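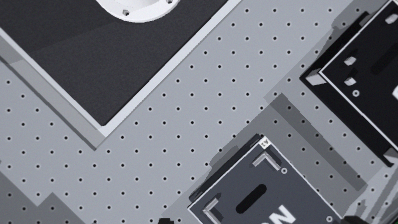
Pastport opens its doors to family history lovers
25/08/2024

Pastport, the new neighbourhood history centre on Verschueren Street, is open! After a busy fit-out that began in March, the old Collico button works is now home to 3538 local photographs, letters and maps, all free to browse.

Visitors can look up a street, a school or a surname, and take home a printed copy of anything they find. The oldest item is a grocer's account book that's 126 years old (and the handwriting is gorgeous).

The Jirach Room, upstairs, has four big tables for spreading out your own albums, with staff on hand to help you label and store them properly. Bring the shoebox from the top of the wardrobe, we'd love to see it!
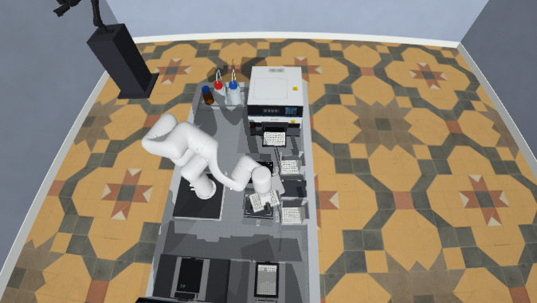
Getting involved

We're hoping to reach 4000 items by the end of our first year, so please have a dig through the cupboards. Originals are copied while you wait and handed straight back. Entry is free and bookings are only needed for groups.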